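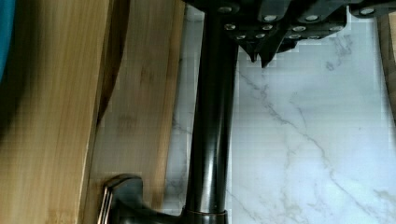

Chapter 7

Team Problem-Solving Contests in Schools

A long-term problem is set in June and judged at a regional meeting. The team receives a written statement, a cost limit and a list of scoring categories. Outside help is normally penalised.

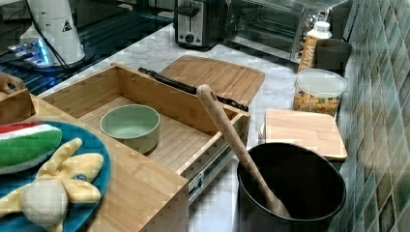 Spontaneous problems differ in that the team sees them only on the day. Mabuza's study of 48 teams at Canidley found that practice improved the number of answers given, but had little effect on their originality.

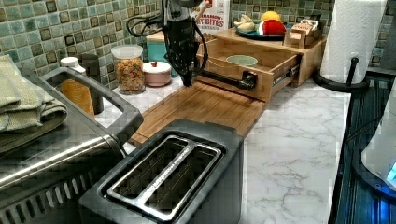
7.1 Scoring and Penalties

Raw scores are scaled within each division before penalties are deducted.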